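4.2 Mixed household goods in deep bins

We now turn to what we found the most rewarding part of the whole study: the deep bins. Shelves and drawers have been written about at length, and the earlier sections lean on that work, but the bin that takes whatever has no other home has had very little attention. Every household we visited in Baltcombe had at least one, and most people could tell us straight away which one it was (often with a laugh).

The households recorded 3818 items over the study period, using the Weldu sheets described in Section 3. Each time something went into a bin or came out again, the householder wrote down what it was, where it had been used last and whether they had meant to put it there. The last question turned out to be a wonderful source of material. People wrote whole sentences in a box meant for a tick, and we have kept all of them.

Two patterns stood out at once. A bin with only a few things in it is treated quite differently from a full one. When the floor of the bin can still be seen, people look first and reach second, and they tend to put the next item down in a clear space. Once the floor is covered they drop things in from above and search by feel. We had expected the change to be gradual. In the Baltcombe sheets it came quickly, often within a single evening of tidying, and it was hardly ever reversed without emptying the bin completely.

The second pattern concerns the sides. A deep bin with upright walls keeps its contents together very well, which is the reason people like it, but small things gather along the foot of the walls and stay there for months. Figure 9 gives a sense of the depth we mean, and of a bin that is still lightly filled. 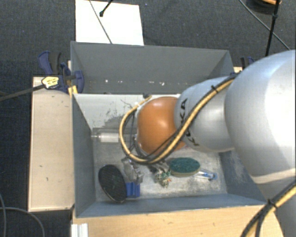 Figure 9. Deep rectangular bin with a small assortment of household objects. Note the scuffed floor.

Wear on the floor and walls is worth a closer look than it usually gets. We began noting scuffs only in the second round of visits, at Cemlow, after one householder showed us the marks in her own bin and explained how she read them: heavy things at one end, keys and tools at the other. We tried her method on 30 bins and enjoyed it enormously. It cannot date anything, and a second-hand bin will carry marks from its earlier life, but it gave us a good opening question on every visit, and the answers were richer than those we got from the sheets alone.

Sorting was done with the Skimo scheme, with 2 changes. We joined "repair" and "spare parts", which the households could not tell apart, and we added a heading for things kept for somebody else. That heading filled up fast, and we return to it in Section 5.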